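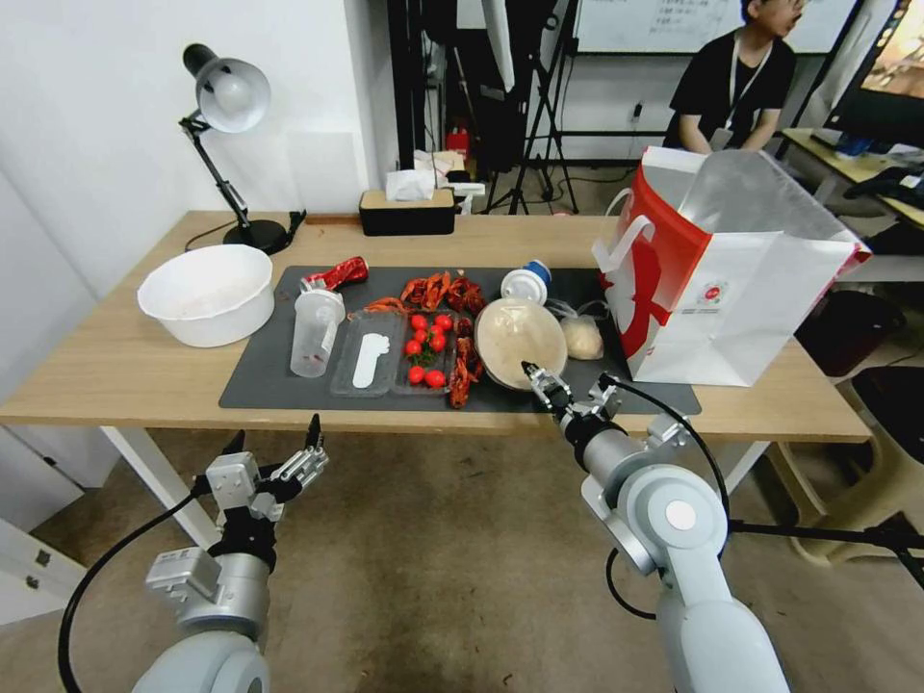 Clear shaker cup, crushed aluminum can, flatbread.

Mevton Sorting List

A table of household items and the bin each one goes in, for the towns of Handville, Skurkamitz and Cuesta. One row per item per town. Maintained by Bonifacio Lorente.

The three towns share a hauler but not a rulebook. Handville takes food scraps at the curb, Skurkamitz has a drop-off only, and Cuesta takes scraps in paper bags from April to October. The printed guides use different names for the same things and leave out a lot of what people throw away. The list puts all of it in one place with the same column names.

What is in the folder

items.csv — the main table
towns.csv — one row per town, with pickup notes and the drop-off address
synonyms.csv — other names people use for an item, pointing back to the main name
changes.txt — what was edited, newest first
guides/ — text typed out from the printed guides

Columns in items.csv

item: the plain name, lowercase, singular. "yogurt cup" and not "Yogurt Cups."
material: paper, metal, glass, plastic, food, textile, mixed, or other.
town: handville, skurkamitz or cuesta.
bin: recycling, compost, trash, dropoff or special.
prep: what to do first, in a few words. Empty if there is nothing to do.
source: guide, phone or sign. See below.
checked: the month and year the answer was last looked up.
note: free text. Do not parse this column, it is a mess.

A row from the file:

pizza box, paper, cuesta, compost, remove plastic table, guide, 2023-07, grease is fine

The "table" there is the little three-legged thing that holds the lid up. I have had mail about this.

Where the answers come from

Guide means the item is named in the town's printed guide. Phone means I called the town office and wrote down what I was told. Sign means the answer was on the board at the drop-off. Where two sources disagree, the guide wins unless the sign is newer, and the note column says so.

Handville's office picks up the phone until 3 in the afternoon. Skurkamitz prefers a written question and usually answers within 2 working days. Cuesta has the best guide of the three and I have rarely had to call.

Items that cause trouble

Cans. All three towns take aluminum drink cans. Handville asks that they not be crushed flat, Skurkamitz does not care, and Cuesta says nothing about it in the guide. There are separate rows for "aluminum can" and "aluminum can, crushed" so that the Handville answer does not get lost. Cuesta has the same answer on both rows, marked phone.

Plastic cups with lids. The towns go by the shape first and the number second, so the same plastic can be recycling as a bottle and trash as a cup. Reusable shakers and tumblers are trash in Handville and Cuesta. Skurkamitz has a bin for hard plastics at the drop-off. Lids get their own rows. If you join on "cup" alone you will pick up paper cups too, and those are different again.

Bread. Rolls, sliced loaves, tortillas, pita and other flatbreads all sit under the one item "bread," with the other names in synonyms.csv. Handville takes it at the curb. Skurkamitz takes it at the drop-off. Cuesta takes it in season and it is trash the rest of the year, so Cuesta has a row for each, with the season in the note column. The same goes for every other food item in Cuesta. Bread still in its plastic bag is trash everywhere until you take it out.

Foil. Clean foil rolled into a ball is recycling in Cuesta and trash in the other two towns.

Batteries. Always special. The drop-off has a locked cabinet for them — ask at the booth.

Jar lids. Metal lids are recycling if loose in Handville and if screwed back on in Cuesta. I called twice to be sure.

What the list is good for

Looking things up, making a fridge sheet, putting a search box on a neighborhood page. A Handville school used an early version for a sorting game and sent back a page of corrections, most of which went in.

What it is not good for

It says nothing about how much of anything gets thrown away or what happens to it after pickup. It should not be used for other towns, even ones nearby with the same trucks. It does not cover businesses. Apartment buildings with more than 24 units in Handville have their own contract and the curb rules may not match.

Medicine, paint and anything with a warning label is marked special with no further advice. Call the town.

Known problems

The textile rows for Skurkamitz are old. The clothing box was moved and I have not found out whether the rules moved with it.

Some notes are in capitals. They were copied that way from the sign.

"Mixed" is overused in the material column. Anything I could not decide on went there — greeting cards with a music chip, padded envelopes, juice cartons. If you want to split it up, go ahead and send me the result.

Spreadsheet programs like to turn the checked column into full dates. Import it as text.

Updates

I go through the whole list each July, when the new guides come out, and fix single rows in between when someone writes in. Old versions are kept in a folder named archive. Row order is not stable between versions, so match on item, town and note if you need to compare.

Sending corrections

Give the item, the town and where you saw or heard the answer. A photo of the sign is fine. Please do not send more than 50 rows at once, I check them by hand. "Everybody knows that" is not a source.

Terms of use

Free to copy, print and change for any purpose. If you pass it on, keep the checked column so people can see how old the answers are. The text in guides/ belongs to the towns, who said it was fine to include it here.

Contact

Bonifacio Lorente, address in contact.txt. Paper copies of the list are at the Cuesta library desk.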